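4. Ranger les céréales sur l'étagère

Bon, on arrive à ma partie préférée ! Avant de poser quoi que ce soit, je passe un coup de chiffon sur la planche et je laisse sécher 7 minutes.

4.1 Triez vos boîtes par couleur. Chez moi : une rangée de rouges, une de jaunes (les Corn Pops de Kellogg's) et une de bleues.

4.2 Formez des rangées de trois, toutes debout, en commençant par la rangée du fond. Je garde les jaunes au milieu, on les repère tout de suite.
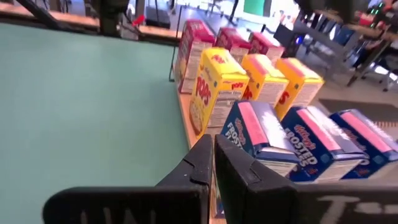

4.3 Vérifiez l'alignement

Penchez-vous et regardez le long du bord en bois. Si une boîte dépasse côté table, repoussez-la du plat de la main (pas du bout du doigt, le carton marque vite !).

Attention : ne posez rien de lourd sur les boîtes. Le guide Mitwood de juillet ne le précisait pas, je l'ajoute donc ici.

Remarque : avec l'étagère Botlow, plus étroite, je m'arrête à deux rangées.
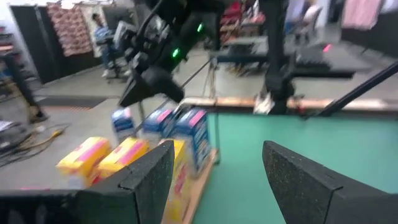
Fig. 2 : les boîtes jaunes le long de la bande de bois, les bleu et blanc derrière.

4.4 Passez au chapitre 5 pour les bocaux.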